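Vide-maison d'octobre : les dépôts

La collecte pour le vide-maison de l'association Odoi reprend en octobre, de 14 h à 18 h. Akua Agyeman tient l'accueil et remet un reçu à chaque déposant.

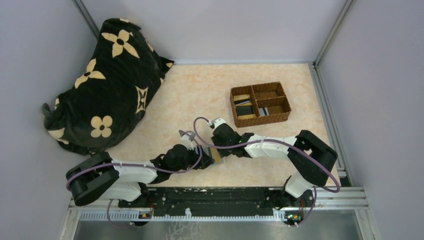 Le linge doit arriver lavé et plié, dans un sac fermé. Nous ne prenons plus les oreillers ni les couettes. L'an dernier, la vente a rapporté 800 euros, reversés à l'atelier de couture.

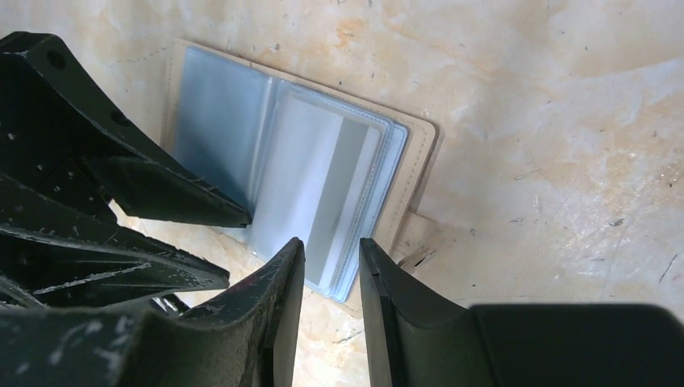 La petite maroquinerie se vend bien et mérite un tri soigneux. Avant de déposer un porte-cartes à pochettes transparentes, ouvrez-le à plat et regardez dans chaque pochette. Seidu Tsikata a rendu 3 cartes de fidélité au printemps. 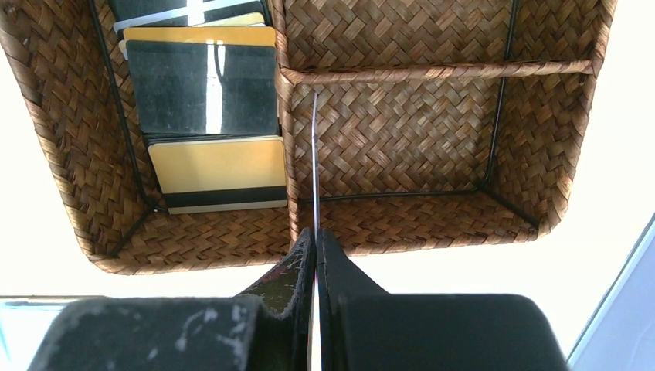

Les invendus peuvent être repris pendant 2 semaines. Passé ce délai, ils partent chez Clornent.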